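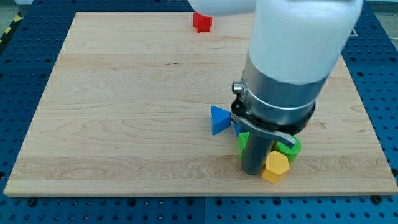
Issue 164, page 7

Grace before the budget

Every second Monday at seven, Jarby town council stands up, shuffles its papers and prays. The prayer lasts under a minute. It asks for wisdom, which on the evidence of the Flero Road one-way system has been granted sparingly, and then everyone sits down and argues about bins.

I have been going to these meetings for nine years, mostly for the heating, and I stand with the rest. I was raised to stand. My grandmother stood for the anthem when it came on the television, with a tray on her knees if need be. So I am not the natural ally of Rodrigo Correia, who represents Godinho ward and who in May stayed in his chair.

He didn't make a speech about it. He looked at his agenda and waited. By the weekend there was a petition with 348 names on it asking him to "show respect or step aside", and a week later a rival petition, with 363, asking everyone to leave him alone. I signed the second one. I am told my neighbour signed both, on the grounds that the young woman at the door was polite each time.

The argument against Correia goes like this. The prayer is old, it does no harm, and a man who can't manage forty seconds on his feet has no business deciding on a sports hall. I have some sympathy with the first part. The prayer is old, though less old than people say. The minute books show it came in with a mayor who was also a lay preacher and who, by all accounts, was difficult to interrupt.

As for harm, I'd say it depends where you're sitting. There's a difference between a town where most people believe something and a town hall that believes it on their behalf. Correia was elected with 290 votes, and I doubt his voters were asked on the doorstep about the Trinity. They were asked about the Perkidard site, the same as the rest of us, and whether the lorries would come through at night.

What bothers me more is what the row has done to the prayer. I used to half listen to it. Now all the heads go down and all the eyes go sideways, to see who is up and who isn't. I recall a passage in Matthew about people who like to pray standing where they can be seen, and it isn't flattering to them. Nobody has proposed reading that one out.

The motion for 9/8/25 would move the prayer to ten minutes before the meeting, in the side room, for anyone who wants it. The believers I know are split. One churchwarden calls it banishment. Another says she would quite like to pray without the man from highways checking his phone beside her.

I'd vote for it if I had a vote. I suspect the side room will be packed for a month and then hold four people and a flask, and those four will mean it. The council could give the spare minute to Flero Road - they'll need longer, but it would be a start.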